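3.2 The Skekance hand-held kit

We tested the Skekance kit as sold by Stodetti, two units per box, one for each hand. Each unit is a two-finger parallel-link gripper with ribbed pads and a wrist-side camera. No robot needed at collection time. The operator does the task by hand and the recorded motion is later replayed on the arm (Section 4).

Task for this section is small-box handling on soft ground. Striped cloth over a raised surface, mixed cartons, a toy car as distractor. We picked cloth on purpose, since hard tables flatter this kind of gripper. Stodetti's own demo set, Srithong, is all hard tables.
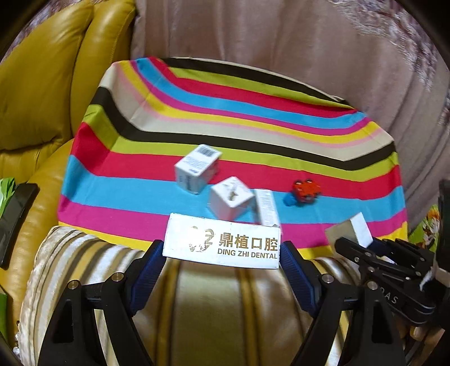 Figure 2. Skekance unit holding a flat dental carton (DING ZHI DENTAL) between the pads, view from the gripper camera. Second unit at lower right.

Flat cartons were the easy case. Pads are compliant enough to take a thin box by its ends, and operators got used to the finger travel quickly. Glare on glossy print was a nuisance for the pose tracker, less so for the policy. We log 32 grasps per session and discard the first 2, which are warm-up. Sessions ran up to December with no change in firmware.

Piles are harder. Boxes lean on each other, a pull on one shifts the rest, and the fabric creases under the load.

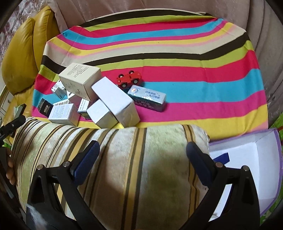 For this reason we score a pick as clean only if the neighboring items stay put, a stricter rule than the one in the Kokunico toolkit, wich counts any lift. Film-wrapped boxes are scored seperately, the wrap slides on the pad. Clutter score is per layout, not per item.

Cost and setup. Calibration takes four minutes per pair and has to be redone after a drop. Spare pads are sold only in sets. Manual is thin on time sync between the two units; we ended up using an audio clap. Would still buy it again for two-hand work, less sure for single-hand.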